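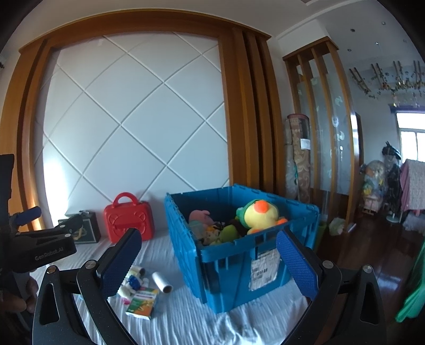 Open blue crate with slotted sides, on a white sheet.

How Does a Phone Roll Dice?
By Wenche Tveit
July 2022

A real die is a small cube. When it is thrown, it bounces, spins and stops with one side up. Tiny changes in the throw lead to different results, so it is very hard to guess the number in advance.

A phone has no cube inside it. When you tap the dice in a board game app, the game picks a number first and then plays a short animation that ends on that number. The tumbling you see on the screen does not choose the result.

Where the number comes from

A computer follows instructions exactly. Given the same instructions and the same starting point, it will produce the same answer every time. This is useful for adding up scores, but it is a problem for dice.

Most games solve the problem with a random number generator. This is a short set of math steps that turns one number into another number. The first number is called the seed. Each new number is fed back into the same steps to make the next one.

A small generator you can run on paper

Use these steps:

Start with a seed. We will use 18.
Multiply it by 11.
Add 11.
Divide by 30 and keep only the remainder (the part left over).

18 times 11 is 198. Adding 11 gives 209. Thirty goes into 209 six times, with 29 left over. So the new number is 29. Put 29 through the same steps and you get 0. After that come 11, 12 and 23.

Every result is between 0 and 29. To turn it into a die roll, split the results into six equal groups:

0 to 4 is a 1
5 to 9 is a 2
10 to 14 is a 3
15 to 19 is a 4
20 to 24 is a 5
25 to 29 is a 6

The first five rolls are 6, 1, 3, 3 and 5.

What is wrong with it

If you keep going, the tenth new number is 18 again. From there the whole list repeats. A player who wrote down the rolls could soon predict all the rest. The generators used in real games work with much larger numbers, and their lists are so long that a player will never reach the end.

Numbers made this way are called pseudorandom. "Pseudo" means "false." They look random, but they come from a fixed rule.

Choosing the seed

If a game used the same seed each time it opened, every match would have the same rolls. Many games avoid this by asking the phone for a seed. The phone can build one from things that keep changing, such as the time on its clock in tiny fractions of a second.

Sometimes the same seed is wanted. In the board game app Vustik, 2 players can enter a matching seed on separate phones and get the same rolls in the same order – a fair way to compare how well each of them plays.

Why it can feel unfair

Three 1s in a row may look like a mistake. With a fair die, each roll has the same chance of being a 1, whatever came before it. Runs of the same number are a normal part of random results, and a list with no runs at all would be suspicious.

Words to know

Seed: the number a generator starts from.
Remainder: what is left over after dividing.
Pseudorandom: made by a rule, but hard to predict.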